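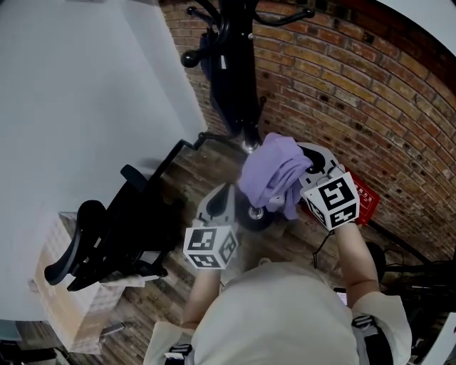
The head of fit-out at Devent keeps the conversation on hardware. Her firm furnishes small offices, and the coat rack is the item she says clients specify last and complain about first.

"A pole rack is a lever," she says. "Hang a loaded bag on one arm and the base has to answer for it." Devent tests each model with bags on one side only, for 270 hours. Three models passed last year. The one she now orders comes from Brillow and has arms that end in round knobs — thin hooks, she says, leave points in coat collars.

Chairs are the second problem. Casters pick up lint and thread, and a cloth left within reach of a wheel ends up wound around the axle. Her crews clear the floor and wipe the wheels before they place anything else.

On spacing she is exact. "We leave 900 millimeters between the rack and the nearest chair back. Armrests swing wider than people expect." The Hnatiuk office, finished in July, got 1,081 because the door opens inward.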